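Skukum: Grasp and Placement Planning for Paired Household Items
Project report, final version
Kamrul Roy
2025-05-09

1. Scope

Skukum is the planning layer we wrote on top of the Mornari motion stack. It takes a list of detected items and a target surface, and outputs a sequence of grasp, transfer and release poses for one arm. Perception runs as a separate process and was not changed for this project except for the message format.

2. Software structure

The planner has three stages. The matcher groups detections into pairs by color histogram and outline length. The slot allocator assigns each pair a place on a shelf plane. The trajectory stage calls the Mornari solver with the shelf edges added as collision boxes.

Early versions allocated slots per item. This failed when the first item of a pair was put down close to a shelf end and the second had no room beside it. Allocation is now done per pair, and both slots are reserved before the first grasp is sent. The change cost 11 lines in the allocator and removed a retry loop in the executor.

3. Approach pose

Grasp candidates on open footwear are ranked by distance from the front edge. Gripping at the front leaves the heel end free, but the item hangs at an angle and its lowest point lies well below the palm. The collision model originally covered the hand only. We attach a box for the held item at grasp time and rotate it with the wrist, so clearance over the shelf is computed from the item.
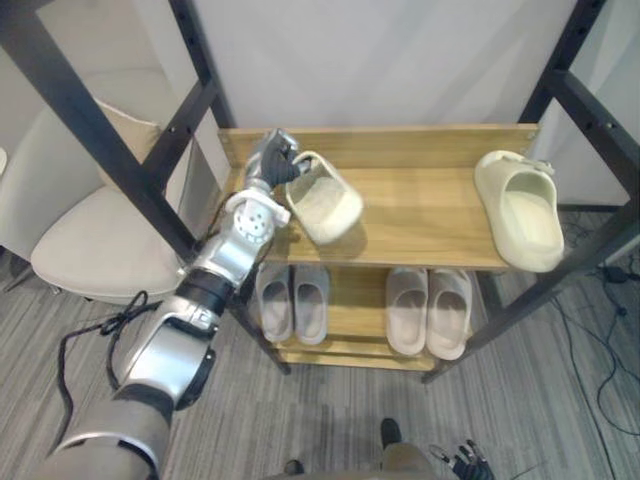
Figure 1. Slide sandal held by its front edge over the top shelf, with its mate at the right end.

An item lying on its side is still a weak case. The matcher handles it poorly because the outline is shorter than that of an upright item. We added a second outline template for this orientation.

4. Known limitations

The shelf plane is fitted once, at startup. If the rack is moved, the fit has to be repeated by hand from the Zovivis panel. Pairs of the same color and size on neighboring slots can be swapped by the matcher. Release height is a fixed parameter in the config file and should be read from the fitted plane in the next version.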